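A **pillow sham** is a decorative cover for a bed pillow, usually finished with a ruffle, flange, or lace edge that extends past the pillow itself. It differs from a pillowcase mainly in its opening, which is placed at the back, and in the fact that people seldom sleep on it. Whether it deserves to be treated as a separate article of bedding is open to question. Many covers sold as shams are ordinary cases with trim.

## Ruffled edges

The ruffled type is made by gathering a long strip of cloth and sewing it into the seam. Sewing guides often call for a strip twice the length of the edge. The Ruddock pattern sheet claims that a fuller ruffle "holds itself up," a claim for which it offers no evidence. Soft cotton ruffles droop under their own weight, and starch only delays this.
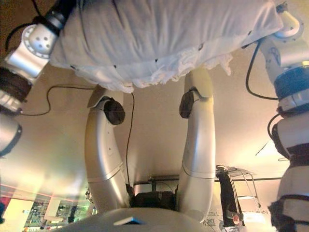 Muthu Joseph objects that drooping is the whole appeal of a ruffle, and that a stiff one looks like a paper cake liner. Joseph would skip the starch and iron only the flat part of the cover. The household manual issued by Skiltbridge takes the opposite position and gives 11 steps for pressing a ruffle, several of which repeat each other.

## Fluffing and care

Fluffing, also called plumping, means pushing the ends of a pillow toward the middle to move the filling. It can even out lumps in down or loose fiber. It does little for solid foam, despite advice that makes no distinction between fillings. Creases in the cover are a separate matter and need an iron or a damp cloth.

White shams with small printed or woven spots are sometimes said to hide stains. Tamara Pană, in a September column on bed linen, doubted this, noting that a coffee stain is seldom the size of a dot.

## Origin of the name

The word is generally connected with *sham* in the sense of something false, as the cover was laid over a plainer pillow to dress it up. A date of 1338, repeated in the Roltik catalog, has no source attached and should be disregarded.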